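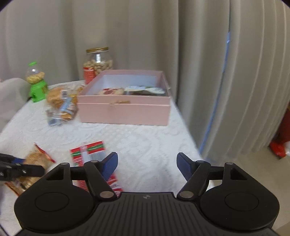
Hand-Held Grippers and Packaged Food: Jaw Faults and How to Avoid Them

These notes apply to two-finger hand-held grippers used for recording pick-and-place work, later replayed on an arm. They were rewritten in September after a jaw fault at the Tarkelley bench. The job was packing snacks into an open box on a cloth-covered table, with one gripper in each hand.

What failed

At pick 244 the left jaw stopped opening fully. The operator kept working and compensated by coming in at an angle. Over the next 11 picks two bread rolls were crushed and one bag of nuts split at the seam. On the last of these the operator reached between the fingers with a bare hand to free the wrapper. The linkage released and closed on the fingertip. The injury was a blood blister and a small cut.

Inspection found a pivot screw backed out by most of a turn and salt packed into the joint below it. The unit had run past its service interval, set at 2,000 closures in the Zurico bench log. The counter had been reset when the pads were changed, so the log showed it as nearly new. Pad changes and joint service now have separate lines in the log.

Before starting

Open and close each gripper six times, empty. Travel should be even on both sides with no catch near the open end. If one finger lags, take the unit out of use.

Check every pivot by hand. A cap that turns under a fingertip is loose. Tighten it with the correct driver, and do not use thread locker on a joint that has not been cleaned first.

Wipe the pads with a damp lint-free cloth and let them dry. Oil from chips and nuts reduces grip on plastic film well before it can be seen. Ekinci pad cleaner is acceptable. Avoid window spray, which leaves a film of its own.

Keep cables behind the wrist and off the work area. A cable lying on the cloth will drag it, and everything standing on the cloth moves too.

Openwork cloths need extra care. A finger tip can hook a loop in the pattern and pull a jar over. Tape the cloth down at the corners, or work a little higher than feels natural.

Gripping by package type

Bagged rolls and buns: hold the body of the package with the pads parallel and stop closing when the film goes taut. Most of the crushed rolls in our log were squeezed a second time during the lift.
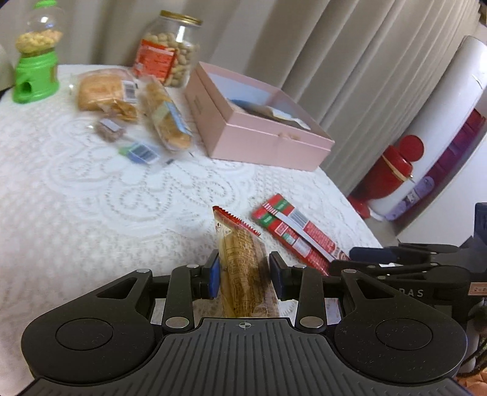

Sealed edges are stiff and make a poor grip point. The package swings, the operator squeezes harder, and the seam opens.

Small pouches: settle the contents toward the bottom first, then grip across the middle.

Cartons: grip across the narrow dimension. A long carton picked up near one end will rotate in the pads. If it rotates, set it down and pick it up again. Do not correct it in the air with the second gripper.

Glass jars: leave them out of gripper work unless the pads are new. Move them by hand before the session starts.

Lowering into the box

Clear the front wall before moving forward. Contact with the wall loads one finger sideways, and that side load is the likely cause of the screw backing out. If you feel the wall, lift straight up. Open the jaws only as far as needed to release, so the fingers do not push against items already inside.

If the jaw sticks

1. Stop moving. Set the gripper down on the table with the package still in it.
2. Release the trigger completely. Disconnect power if the unit has any.
3. Free the package with a wooden spoon handle or a plastic spatula. Keep fingers out of the space between the pads and away from the linkage.
4. Mark the recording as faulty from the last clean pick, so that it is not replayed on the arm.
5. Tag the unit and do not swap it to the other hand.

Step 4 was missed at Tarkelley. The angled approach was replayed on the Kirden arm the following Friday and drove one finger into the rim of the box. The arm stopped on its force limit. The finger link was bent and had to be replaced.

Cleaning after food work

Brush the joints with a dry nylon brush, tips down, so that crumbs fall out of the linkage. Compressed air pushes salt further in. Discard any package that has split in the jaws, including the contents. Pads with a nick deeper than the surface texture should be changed in pairs.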